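**Shelf work: where the book task has got to**

Fri 11 July

Quick one from the manipulation side as the newsletter goes out this afternoon and we've been told twice. Longer write-up is coming. Bits of this will go in the paper, bits won't.

For anyone who missed the January issue: we're trying to teach a two-armed robot to tidy a bookshelf by learning from people doing it. Head-mounted camera on the person, both hands in view, no gloves, no markers. The person sorts and straightens a row of books for a bit, we take the recording, pull out the hand positions and the contacts, and train on that. Then a small amount of robot data on top so the policy knows what its own arms look like. The robot is the one at Lirkholm. Training happens at Talta, on the old machines, which is why everything takes a night.

Books sounded easy. They are horrible. Thin, heavy for their size, slippery covers, and they lean on each other, so if you take one out the neighbours come too. Grippers hate them. People do it without looking.

The question we had after January was a narrow one. When a person pulls a book out of a tight row, the other hand is nearly always doing something. Holding the rest back, propping, pushing a spine in. Our first policy ignored that. It learned the pulling hand beautifully and let the other arm hang there like a coat. Result – books on the floor. Lots of them. The foam mat is now a permanent fixture.

So the change since then is what we've been calling the support label. Every short chunk of a recording gets a tag for each hand: moving something, holding something still, or idle. The model has to predict the tag as well as the motion. Same network, one extra head, hardly any more compute. That's the whole method, really. We tried fancier things first and they were worse or the same and took three times as long to explain.
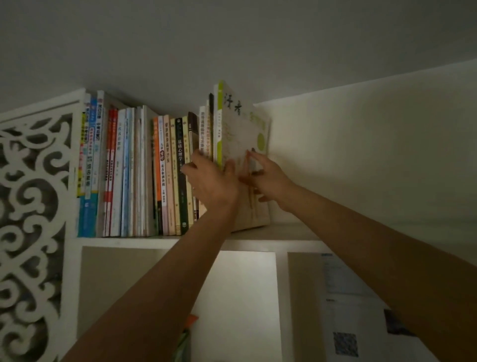 *Left hand against the spines, right hand on the big pale book at the end of the row. Home recording, human hands.*

Frames like this one are exactly what the tagging is for. Hand on spines is the kind of contact our old pipeline threw away as "not manipulating". It had a speed threshold and anything under it got dropped. Slow hand, useless hand, that was the logic. Mine, I'm afraid. Took far too long to spot.

Who does the tagging? Mostly us. We did the first batch by hand, trained a little classifier on it, then let that do the rest and checked the ones it wasn't sure of. It's good on idle. It's decent on moving. It mixes up holding and moving when somebody squeezes a row together slowly, which to be fair so do we. Two of us tagged the same recordings separately and we argued over the squeezes every time. Ended up with a written rule (if the spines under the fingers shift, it's moving) and that settled most of it.

**Results so far**

The test is simple. Fixed shelf at Lirkholm, a row of mixed books, robot has to take out a named one and put it down flat on the table without dropping any others. 80 attempts per policy, order shuffled, same person resetting the row so the tightness stays about the same.

- Old policy, no support label: 38 clean out of 80
- With the support label: 38 plus a good chunk more, see below for why there's no final number yet

We stopped the second set early. The left wrist started making a noise, and after that every attempt was suspect, so the whole set gets rerun when the part's in. Not going to print half a result. What I can say is that the arm that used to hang there now comes up and presses on the row before the other one pulls, and it does it on rows it hasn't seen. No one programmed that. It's in the recordings and now it's in the robot. Watching it the first time was a nice moment, I'll admit.

Failures, from the bit of the set we trust:

Big floppy covers. Still bad. A person pinches the front cover and lets the rest of the book follow, and the gripper either closes on the cover only and bends it or goes too deep and hits the neighbour. The recordings show the fingers well enough, but fingers are not what the robot has got. Open problem. We may just change the fingertips.

End of the row. When the last book is leaning on the side panel the policy gets muddled about which side needs support. It sometimes goes to prop the panel. The panel is fine, it doesn't need help. We think there aren't enough end-of-row recordings, so that's the next thing to collect.

Spines it can't read. Not really this project, but the naming of the target book is done by a separate model and it falls over on small print and on vertical text. Chinese titles were rough in January and are a fair bit better now with the larger reader swapped in. Very thin spines are still rough in any language.

High shelves. Reaching upwards, the forearms cover a lot of the lower part of the view and the hand tracker loses the wrist more often. We had been binning those recordings. We've now gone back and kept them, with the lost bits masked, and it helped the reaching part more than expected. Lesson in there about throwing stuff away, same lesson as above.

**Why homes and not the lab shelf**

Someone asked this at the Prornby visit and I gave a bad answer, so second go. Lab shelf is one shelf. We know every book on it. People recording in the lab get neat within minutes as they know they're being recorded and the books aren't theirs. At home the rows are a mess in a normal way. Textbooks next to study guides next to whatever, heights all over the place, one sticking out, papers shoved in the compartment underneath. The model gets proper variety and the hands behave like hands.

The cost is that lighting is anyone's guess and shelves come in every shape going. We did a quick check, same amount of data, lab only against home only. Home only dropped fewer books on the Lirkholm shelf, even though the lab recordings were made on that very shelf. Small test, don't quote it yet. But it's pushed us to stop recording in the lab altogether except for calibration.

Camera on the head stays, by the way. We tried chest for a week. You lose top shelves completely and people with long hair lose everything.

**What's next**

1. Rerun the full 80 once the wrist is mended. Part is ordered, was meant to be here Tuesday, isn't.
2. More end-of-row recordings. Need people with full shelves. Tight ones please.
3. New fingertips for the floppy covers – two designs printed, neither tried.
4. Phetsri are going to run the same policy on their arm, which is shorter and slower than ours. If the support behaviour carries over to that, we've got something worth a proper paper. If it doesn't, we'll write that up too.

The phetsri run needs our tags in their format and that is a dull afternoon for somebody. Volunteers welcome, it's mostly renaming columns.

**If you want to record**

We've got 8 head cameras, 2 of them out of action with dodgy straps. Sign-up sheet is in the usual place. You need a bookshelf at home and a bit of patience. Notes from the last round:

- Sleeves up if you can. Tracker does much better with bare forearms.
- Work at your normal speed. Some of you were going at museum speed and it shows.
- Don't tidy first. The untidy row is what we want.
- Both hands free. Don't hold your phone in one, we've had that.
- Anything private on the shelf, letters, bills, photos – move it before you start. We do blur on our side but don't rely on it.
- Charge the thing overnight, the battery light lies.

Recordings go up to the Talta store by the normal route. Please don't email them. The last one that was emailed is still bouncing.

Tagging rules and the list of test books are on the project page, along with the old policy if anyone wants to reproduce the drops. The new one goes up after the rerun. Half the comments in the code are out of date, will fix, ask if stuck.

Also we are short of hardbacks for the Lirkholm shelf. The current ones have taken a beating and the corners have gone soft, which makes the task easier than it shoud be. Any size, any language, don't care what's in them. Box by the door.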